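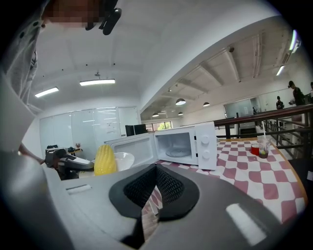 **Kitchen automation** is the use of robots to carry out cooking and related chores, such as loading a microwave oven, setting out cups or putting food away, in ordinary homes. As a branch of household robotics it is less advanced than floor cleaning or lawn mowing, where single-purpose machines have been sold for years. No general kitchen robot is in common use, and most work is still done in laboratories, test kitchens and open-plan offices fitted out for the purpose.

## Background

Factory robots repeat a fixed movement on parts that arrive in the same place each time. A kitchen offers no such order. Bowls are moved, doors are left half open, and two ovens from the same shop may open in different ways. For this reason early kitchen machines were built into a closed cabinet or rail system, with ingredients placed in set trays by a person. These systems could stir and pour well enough, but could not fetch a plate from a cupboard.

Later work turned to arms and grippers that learn from human examples. A person does the chore many times, either by steering the robot or by holding a gripper in the hand, and the recordings are used to train a control program. The method needs a large number of examples. A programme run at Suldale under Vaida Hunt gathered 4000 recordings of table and worktop chores, of which 2000 involved an appliance with a door or lid.

## Common tasks

### Microwave ovens

The microwave is a popular test because it brings several small jobs together. The door must be pulled or released, the food placed on the turntable, the door shut and the controls set. Round knobs are harder than they look for a two-fingered gripper, which can turn them only a short way before it must let go and take a new hold. Push buttons need less movement but closer aim.

Placing food is usually the easier part. Model food is often used in its place: it keeps its shape, does not spoil and can be dropped without harm. Corn is a common choice, being long enough to grip at several points and uneven enough to show up a poor hold.

### Lids and small appliances

Hinged lids cause trouble of a different kind. A lid moves along a curve, and an arm that pulls in a straight line will drag the whole appliance across the table. Light appliances are the worst affected. A person steadies them with the other hand without thinking, so many groups now use two arms even where the job appears to need one. 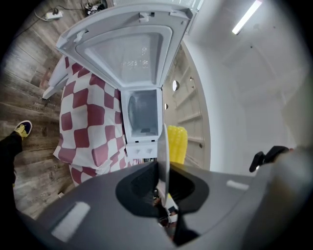 *A small white appliance with its lid fully open, beside an upright corn cob. The lid has a white latch tab at its edge.*

Latches add a further step. The gripper has to press or lift a small tab and then change its hold before raising the lid. In trials at Caltside, Margus Lūse found that the change of hold accounted for more failures than the latch itself.

### Drinks and liquids

Cups holding liquid are generally left until late in a project. The arm must move slowly and keep the cup level, and a clear cup is difficult for a camera to make out against a patterned cloth. A straw may be knocked even when the cup is gripped properly. Pouring is treated as a separate skill, and spills near powered equipment are a safety matter.

### Cloths

Tablecloths and tea towels change shape whenever they are touched. Spreading a cloth flat can be done by machine in good conditions. Working on top of one is also awkward, as it may slip or catch under a gripper.

## Present ability

Robots can now open a familiar oven door, put in a light object and close the door again in a room they have been trained in. Results fall when the appliance is changed or the table is moved. The Owusu kitchen trial set 8 chores and allowed 40 attempts at each; its best entry managed the oven door nearly every time, but seldom finished a full sequence without help.

Speed is also limited. A chore that takes a person a few seconds may take a robot a minute or more, and most trials keep someone close by to stop the machine.

## Views

Opinion is divided on how soon such robots will be of use at home. Laine Butkienė has argued that larger sets of recordings will be enough to cover most kitchens. Piret Juška takes the opposite view and favours changing the appliances -- wider handles, lids that stay where they are left, controls that can be set over a network. Fellitz, a maker of kitchen fittings, has followed the second course with a range of cupboards meant to be opened by people and machines alike.

## See also

- Domestic robot
- Robotic gripper
- Learning from demonstration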